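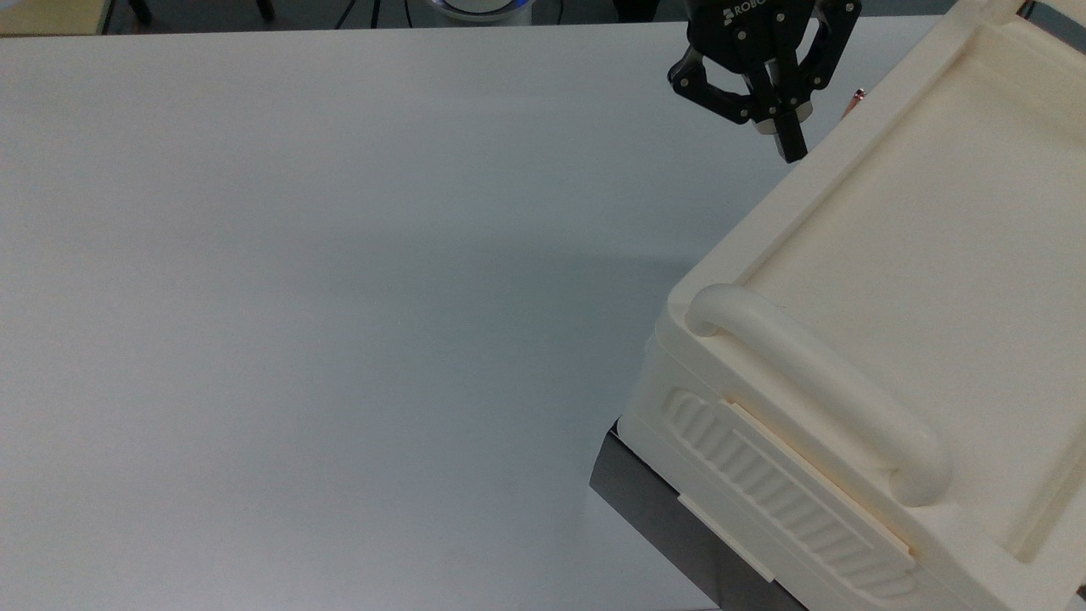

Several readers at Tikard wrote in after the May issue to say that gripper closing speed matters less than we claimed, and that operators slow down at the rim of a container whatever the setting. Their own logs show the pause at the same point in nearly every run, a hand's width short of contact.

We have since checked this against the Bikumine set, which holds 1314 teleoperated episodes, and the Tikard observation stands. The pause is present with the leader arm and with the handheld controller. It is shorter when the operator has a second view from the side.

The pause has a cost in training. A policy fitted to the raw episodes learns to stop near the rim and sometimes stays there. Grividska now trims any interval in which both the joint positions and the finger opening are constant for more than 9 control steps. Trimmed episodes are stored next to the originals, and the cut points are written to the episode header.

Two changes apply to new recordings:

Operators start each episode with the fingers closed and open them on the approach. Episodes that begin with the fingers open go in a separate folder.

The Lu recording tool now buffers up to 2000 steps per episode. Longer runs are split at the limit and the second part is marked as a continuation.

Hand-guided demonstrations are not affected by the trimming rule. Their timing is still resampled on import, with the old settings.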